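Wednesday, quick one before bed

Right, no proper post this week, just notes, as I've got to be up at six and the laundry is still in the machine.

The target for the Lururon set is 800 episodes. All in sim for now. Kenna signed off the layout at lunch, so I've been driving the arm most of the afternoon with the little desk controller and my wrist is killing me. Layout W2, the one with the blue box on the right. I like W2. W1 had the box on the other side and I kept clipping it with the elbow, every single time, and then you've got to bin the run and start over. 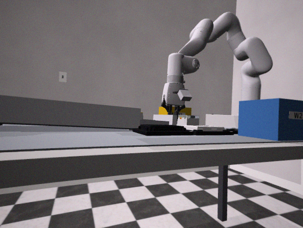
W2 this afternoon, gripper down at the yellow piece.

So what have I learned. Mostly that I'm too fast. Mutua looked through my first batch and threw out 9 of them, all for the same thing: I come down over the yellow piece in one swoop and close straight away. Looks fine to me. But he says if every example is one smooth swoop then the model never sees anyone slow down and line up, and it'll be rubbish the moment a block is a bit off. Fair enough. So now I stop just above, wait a beat, nudge, then close. Feels daft. Each one takes longer and I've lost my nice rhythm.

The other thing is the white blocks. They sit low and close in around the yellow one, so there isn't much space to come down into, and from the front view I can't always tell how near the fingers are. I've started flipping to the wrist view for the last bit. Chelsea does the whole thing on wrist view, start to finish, which makes me feel sick after ten minutes, but her discard rate is tiny so what do I know.

Also random starts!! Please remember to turn on random starts. I did 72 episodes on Monday's build with the blocks in exactly the same place and didnt notice until the summary plot came up as one fat dot. All gone. I had a biscuit and a sulk.

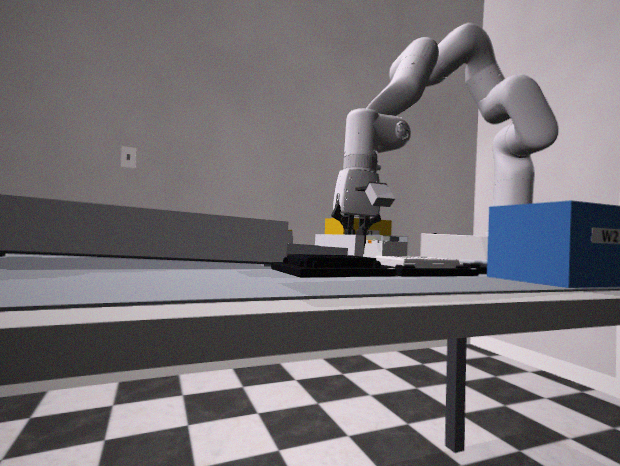 Anyway after the sulk I wrote myself a sticky note, and it goes like this. Seed on. Arm home. Check the log folder is the right one. Then record. It's on the monitor now, next to the one about the dentist.

Still arguing with Hongjun about failures. He wants the fumbles kept in and labelled, I want them out. He says a run where you miss and then recover is worth 3 clean ones. Probably true, but you have to mark where the fumble starts and ends by hand and guess who'd be doing teh marking. We've parked it till Kenna is back from the Varnholm visit. My bet is he wins.

More tomorrow if the server behaves. Going to rescue the washing.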